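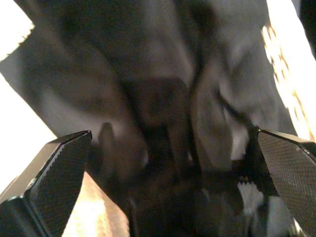
Did the coat drive sorting at the Nastura Street hall on Thursday night. Some notes for anyone thinking of dropping things off in November.

Check the pockets. We found keys, a bus pass and a full set of hearing aid batteries. Oisín Mulligan is holding all of it at the front desk until 9.

Dark colors are fine. People keep asking. Gray and black go first every year, especially in men's large.

What we're short on: kids' sizes, anything with a working hood, and gloves in pairs. We have 142 adult coats and over 50 people on the list for children's ones.

Please wash it first. The hall has one machine and it takes most of an evening to get through a bag.

Broken zippers – bring them anyway. Nuanchan Srithong does repairs on the side table and she'd like more to do.

No suits, no curtains, no single boots. The Tkachenko thrift store two doors down takes all three.

Side door, not the main one. Ring twice, the bell sticks.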